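Trakstead wrist gripper, two weeks on the bench

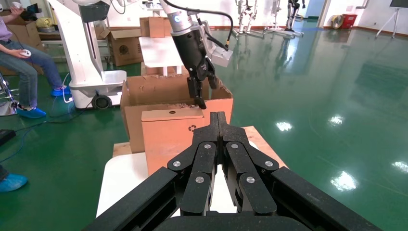

1 min read

Swapped the Somow for the Trakstead in April. Black linkage plates, silver fasteners, slim tips that close up neat. Cardboard boxes mostly, driven with handheld controllers. Grip is good - better than teh Somow on flaps. 860 grams, bit heavy. Cable too short. Paid $314, spare tips another 30. Manual useless, setup took almost 67 minutes. Would buy again, maybe not at full price.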